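Vundwood Twin-Arm Cell – replacement wrist cable kit

Fits all Vundwood bench cells with two mirrored arms. The kit contains two wrist-to-base cables, clips and a strain relief for each wrist. Cable length 1000 mm.

Safety notice, issued 2024-07-11

Cells supplied from our Sasside works before February may drop an arm without warning. The original cable can work loose at the wrist plug when the elbow is folded tightly. The gripper then loses power and lets go, and the arm may sag onto the work surface. Stonov, who make the plug, rate it for up to 700 tight folds.
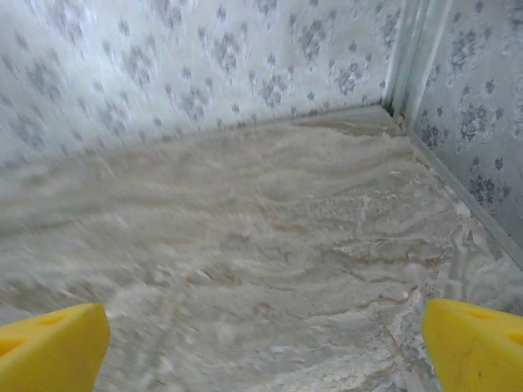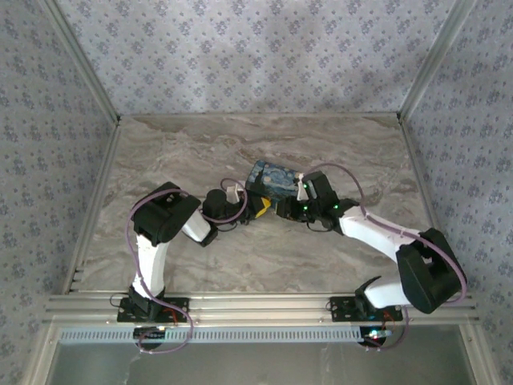
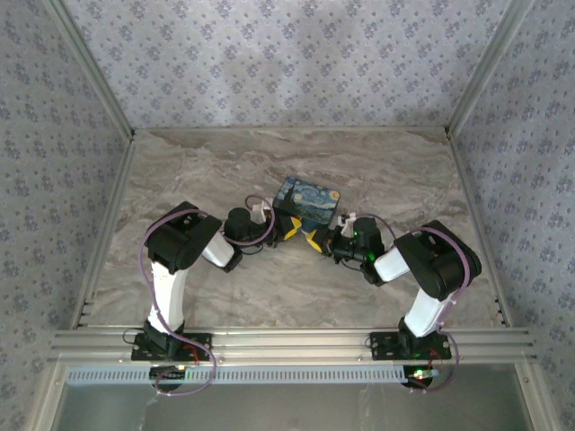
If your cell has the older plug, stop using both arms together until the kit is fitted. Single-arm work may carry on at reduced speed. Keep hands out of the enclosure while the power is on – a sagging arm gives no audible alarm.

Fitting needs a 2.5 mm hex key. Switch off at the wall, support the forearm, and leave a loop of 300 mm at the elbow. Do not tie the cable to the upper link. Run the Farahani self-test afterwards with the grippers empty.

Free of charge for affected cells. Otherwise sold in single kits or packs of 8. Please have the serial number from the base plate ready when ordering.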